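Did the baker who went out in week 2 of Alva Kitchen ever get a comeback?

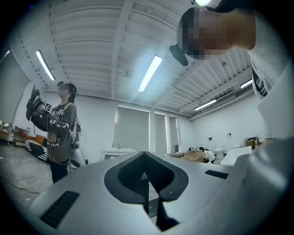 Someone in a white shirt, leaning in.

Asked September 12, 2026 in Reality TV

Hi everyone, I hope this is the right section! My sister and I have been rewatching Alva Kitchen from the start (we do this every time one of us is home with a cold, and this time it's both of us). We're stuck on Selvaraj Biswas, the one with the cardamom buns who got sent home in week 2 over that sunken sponge. I could swear he came back for a holiday special, but my sister says I'm mixing him up with somebody from Voson Street. Does anyone remember? And is he still baking? We liked him so much.

3 answers

binero_fan
You're right and your sister owes you a bun! He was in the December special, the one where they brought back the early exits and paired them up. He didn't win, but he got through to the final bake and the judges were much kinder to him that time. I remember it well because my mother cried when they tried his fruit loaf, and she never cries at television. The prize was $4,000 for a charity of the winner's choice, and I think every pair got a little something for theirs too. As for what he's up to now, I saw him do a signing at the Anevico bookstore for his bread book. There must have been 100 people in line and he chatted with every single one of us, so it took most of the afternoon, but what a lovely man.

tealights
voson street was a dating show, he wasnt on it

Marigold Lane
Just adding to the first answer: the special isn't listed with the regular episodes, so you have to look under extras. It's in 2 parts and the second one is the better of the two. Hope you both feel well again soon, and have something sweet on hand before you start watching.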